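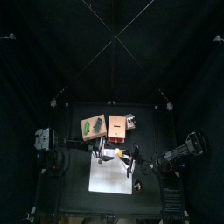
Betriebsrat der Dradel Verpackungsdienste bleibt bei seinen Vorbehalten

Die Geschäftsführung will ab Mai einen Teil der Handkonfektionierung am Standort Vurside an Roboter übergeben. Der Betriebsrat hält den Zeitplan für verfrüht. Erprobt wird bislang an einem schwarz verhängten Tisch, zwei Arme über einem weißen Bogen, dahinter zwei Holzkästen. In der Halle hängt kein schwarzer Stoff, dort fällt morgens die Sonne durch die Oberlichter, und die Ware kommt gemischt und manchmal verbeult an.

Betroffen sind 58 Beschäftigte in zwei Schichten. Laut Anbieter Mustonen soll die Anlage rund 700 Sendungen pro Schicht schaffen. Wer die Fehlgriffe nacharbeitet und wie diese Zeit erfasst wird, steht in keiner der uns vorgelegten Unterlagen. »Man sagt uns, die Leute würden entlastet. Im Entwurf des Schichtplans lese ich von Aufsicht an zwei Anlagen gleichzeitig, bei gleicher Lohngruppe«, erklärt der Betriebsratsvorsitzende Vinh Châu.

Der Betriebsrat fordert einen Probebetrieb in der Halle mit echter Ware, eine schriftliche Zusage gegen Kündigungen und Schulungen während der Arbeitszeit. Kameradaten dürfen nicht zur Leistungskontrolle genutzt werden. Über eine Betriebsvereinbarung wird derzeit verhandelt.

Pressekontakt: Betriebsrat Dradel, Standort Vurside, Vinh Châu, Durchwahl 102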